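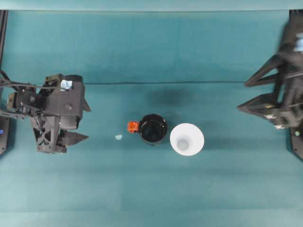 Questions I get asked about the teal cloth and the cups

Updated 7 Dec 2019

What is the teal cloth, and where did you get it?
It's the one question that turns up every single week! Mine is a remnant from Otden, the fabric place near me, and I bought far more of it than I needed because it was the end of the roll. It came to 11 in the sale. I've no idea whether they still stock the colour, so do ring before you make the trip.

Don't the creases drive you mad?
They used to. I'd iron the whole thing, lay it out, turn my back and find a fold across it again. Now I smooth it with my hands and leave it at that. If yours bothers you, roll it round a cardboard tube when you put it away -- folding it into a square is what sets the lines in.

Why a black mug and a white cup together?
I like a dark thing next to a pale thing on a strong colour, simple as that. White shows up beautifully on teal. Black is fussier, and you do have to watch where the shadows go (I've moved my lamp more times than I care to admit).

Do you ever use matching sets?
Hardly ever. I had a lovely matching set from Drenus once and it was so neat that I got bored of looking at it. Odd cups are cheaper too, and you don't cry when one gets chipped.

How do I make a black cup look less like a black hole?
Get a bit of light down inside it, so the rim reads as a proper oval and there's a faint shine in the bottom. After that I'd put one bright thing close by. Red is my favourite with teal, 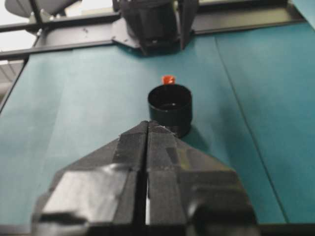 and it only wants to be small, because a big lump of red takes over completely. Tuck it behind the cup so it just shows over the rim and your eye goes straight there. I've tried yellow as well, which was cheerful but a bit much for me.

How do you wash the cloth?
Cool wash, on its own, no softener. The first time I put mine in with some tea towels, and I now own greenish tea towels.

Can I buy the cups from you?
Sorry, no! I keep meaning to sort out a little shop page and I never do. Try the Baranauskienė stall if you're local, they usually have a box of odd mugs under the table. Get there before 10 if you can.

Will you be doing other colours?
Yes, I've got a mustard piece from Ostix waiting to be hemmed. It'll go up some time after December, once I've found my pins.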